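Student Project Report: Arm-Assisted Kitting at Borngate
Submitted by Maëlys Barbier, 28th April

Our project looked at the packing room at Borngate, where small parts are sorted into kits by hand. The firm plans to move part of this work to an arm supplied by Foronus. We wanted to know what the change would mean for the 13 people on the packing line, so we interviewed them in January and then built the task in simulation.
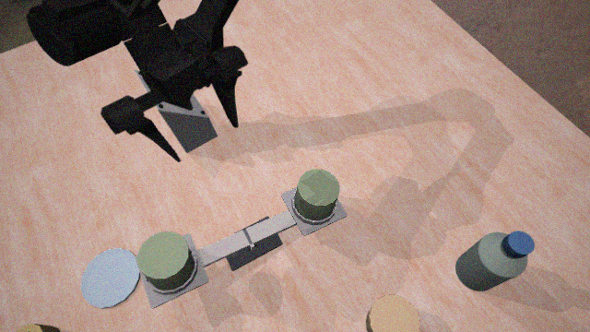
Most of the packers did not expect to lose work. They expected different work. At present each person fills up to 100 kits per shift and decides the order of picking. Under the plan, the arm picks and the packer checks, refills and clears stoppages. Several said they would miss setting their own pace. Two of the older packers welcomed the change on account of sore wrists.

Jonatan Grønli, the shift lead, raised training. The plan gives each packer two days with the arm, and he thought this was too short for anyone who has never restarted a machine.

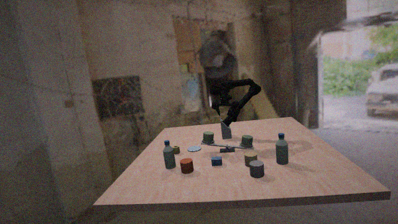
Layout was the second issue the packers raised. They keep the parts they use most within easy reach and move them during the shift without telling anyone. An arm needs those moves reported or detected. We kept our simulated table mixed for this reason, with green bottles, cylinders of several colors, a blue cube and a flat disc set out near the balance. When we showed it to the packers, they began at once to say what they would move.

We recommend that Borngate let the packers draw up the table layout before the arm is installed, and that refilling be rotated. Pay grades were outside our scope.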